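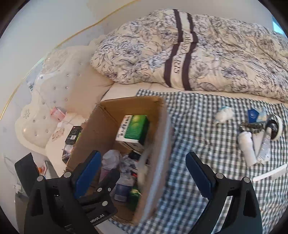 Chapitre 3. La chaussette, parent pauvre du vestiaire

On achète ses chaussettes sans les regarder. Par paquets, en vitesse, au moment de passer en caisse. C'est le point de départ de ce chapitre, et une bonne partie des difficultés du rayon viennent de là. Le client sait dire sa taille de chemise, parfois son tour de cou, presque jamais la composition de ce qu'il a aux pieds. Exercice à faire chez soi avant le premier cours : sortir toutes ses paires, les étaler sur le lit (un drap à carreaux vichy bleu et blanc convient très bien, les noires s'y distinguent des bleu marine), poser à côté un carton brun ouvert, rabats relevés, et y mettre tout ce qui est seul, troué ou détendu. Noter ce qui reste. On s'en resservira au 3.4.

Objectifs du chapitre

Savoir nommer les hauteurs de tige. Lire une étiquette de composition. Conseiller une chaussette en fonction d'une chaussure et d'un pantalon, dans cet ordre. Connaître les erreurs de coupe les plus courantes chez la clientèle masculine jeune, celle des 18-25 ans, qui sera la vôtre dans la plupart des stages.

Prérequis : chapitre 1 (fibres) et chapitre 2 (maille). Ceux qui ont sauté le 2, y retourner, au moins pour la différence entre jersey et côte.

3.1 Les hauteurs

Vocabulaire d'abord. L'invisible, ou protège-pied : s'arrête sous la malléole, ne doit pas dépasser de la chaussure. La socquette : à la cheville. La mi-chaussette, ou chaussette de ville courante : mi-mollet. La mi-bas : sous le genou. Attention, les fournisseurs ne sont pas d'accord entre eux. Chez Begay, on appelle « socquette » ce que Studville vend comme « basse ». Toujours vérifier sur le produit, jamais sur le catalogue seul.

La mi-chaussette représente le gros du stock. C'est aussi celle qui pose problème : elle descend. Le client la remonte, elle redescend, il finit par l'accuser d'être de mauvaise qualité. Souvent c'est la taille. Une chaussette trop petite glisse autant qu'une trop grande, le talon tire tout vers le bas. Premier réflexe du vendeur donc, demander la pointure exacte. Pas « 40-45 ». La pointure.

La mi-bas a mauvaise presse chez les jeunes, on la croit réservée aux grands-pères. Dommage. C'est la seule qui tienne toute une journée avec un costume, et la seule qui évite le morceau de mollet nu quand on croise les jambes. Argument à sortir pour un entretien, un mariage. Il passe bien en général.

3.2 La matière

Rappel du chapitre 1, en très court. Coton peigné : confortable, se lave facilement, sèche lentement. Laine mérinos : régule bien, garde peu les odeurs, plus chère. Fil d'écosse : coton mercerisé, aspect lisse, légèrement brillant, pour la ville. Polyamide : renfort, au talon et à la pointe surtout. Élasthanne : en petite quantité, pour la tenue.

Une chaussette « 100 % coton » n'est pas forcement une bonne chaussette. Phrase à retenir, elle revient à l'examen. Sans renfort, le talon part vite. Sans élasthanne, la tige baille. Le client qui réclame du 100 % veut en général autre chose, moins transpirer ou éviter une démangeaison. Faire préciser.

Les lots premier prix, type Jundwood, sont souvent à dominante polyester. Ne pas les dénigrer devant le client. Expliquer l'usage : dépannage, bricolage, sport occasionnel. Pas huit heures dans un soulier en cuir.

3.3 L'accord avec la chaussure et le pantalon

Règle de base : en tenue habillée, la chaussette prolonge le pantalon. Pantalon gris, chaussette grise, un ton plus foncé de préférence. Noir avec du noir. Le marine va presque partout et dépanne tout le monde.

Ensuite les écarts. La chaussette de couleur est admise, bordeaux, vert bouteille, moutarde pour les plus décidés, à condition de reprendre une teinte présente ailleurs. Cravate, pull, doublure. Le motif fantaisie (ananas, canards, tranches de pizza) se vend très bien en décembre et se porte assez peu ensuite. A savoir pour les retours de janvier.

La chaussette de sport blanche est revenue avec la basket, et visible, tirée haut. Le vendeur de plus de trente ans a du mal. Tant pis, elle se vend. Elle reste à déconseiller avec un mocassin ou un derby, sauf client qui sait très bien ce qu'il fait, et celui-là ne demande pas conseil.

Avec un short : invisible ou socquette, ou alors franchement haute. La hauteur intermédiaire coupe le mollet au plus large et tasse la silhouette.

3.4 Étude de cas : la boutique de Breltitby

Boutique de centre-ville, clientèle étudiante, rayon sous-vêtements et chaussettes au fond à gauche. Sur une saison, 2 414 paires vendues, dont 119 retours. Motif donné le plus souvent : « glisse ». Deuxième motif : la couleur, différente de celle vue en rayon. L'éclairage était jaune, on confondait noir et marine.

Travail demandé. Reprendre les notes de l'exercice d'ouverture. Classer vos propres paires par hauteur, matière, état. Puis proposer à la boutique 3 mesures, pas plus, chiffrées si possible, pour faire baisser les retours de type « glisse ». Une page maximum. Les réponses du genre « améliorer le conseil client » sans dire comment ne seront pas notées.

Mots à connaître avant de continuer : bord-côte, remaillage, talon réciproque, bouclette, mercerisage. Définitions au fil du chapitre, la couture de pointe est traitée tout de suite après.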